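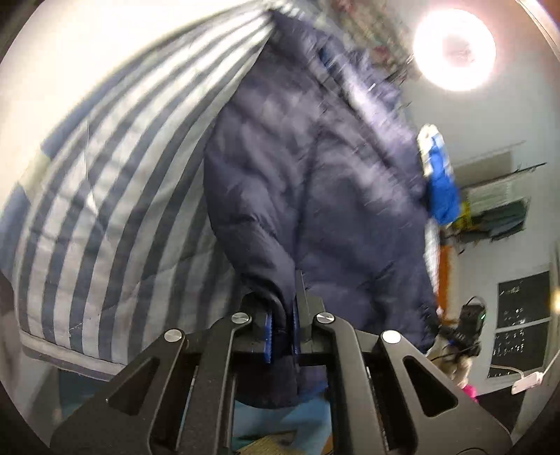 Jaws closed on the hem of the navy puffer, jacket hanging. Lots of smear.

Notebook, June, after lunch

Spent the whole morning on the grasp state labeler and I think I finally understand why it hates puffer jackets. Quick recap for whoever picks this up: the labeler (Tekley branch, not main!) takes the wrist video plus the jaw opening and tags each stretch as open, closing, holding or releasing. On stiff stuff the jaw opening alone does most of the work. On padded fabric it falls apart - the filling squashes down so far that a pinched hem gives nearly the same width as jaws shut on nothing.

So I went back to the pixels. The blue pads are a gift here, they're about the only thing in view that keeps its shape when everything else streaks. I fit a line along each pad, take the gap between them, and then look at texture in a small patch right above the tips. Fabric between the pads = holding. Sounds easy, and then the jacket goes and drapes itself over the linkage and the patch fills up with navy whether we've got hold of it or not. Grr.

Ran 659 frames of the jacket set through it at the old blur cutoff of 80 and it threw away nearly all the hanging ones, exactly the ones I wanted. Dropped the cutoff to 70 and a lot of them came back. Pads still fit fine at 70, so I'm leaving it there unless somebody yells.

Other thing I tried: masking the striped bedding. The optical flow loves those stripes (long parallel edges, bent by the fisheye, what's not to love) and it locks onto them and decides the camera is sliding sideways. I undistorted first with the Gredley calibration and the sliding mostly went away, but it costs us the outer ring of the image, and that ring is where the other gripper sometimes shows up. Keeping both versions for now, flag is in the config.

The ring light is a nuisance too. Auto exposure sees it, and the navy goes nearly black inside the folds, so the segmenter calls the jacket opening a hole in the bed. I clipped the brightest pixels before normalizing and that helped some. Need a better fix. 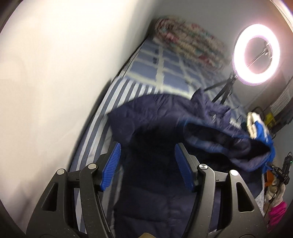 Still to do

- Rerun the full 2,683 frames overnight with cutoff 70 and both undistort settings
- Wide open jaws over a spread-out jacket should be the easy "open" case, and we still get "closing" on a few - check the pad angle sign, I bet I flipped it on the right side
- Ask Kaltinik for the newer flow build, ours is ancient
- Move the pad fitting out of my scratch folder and into the repo (yes, I know)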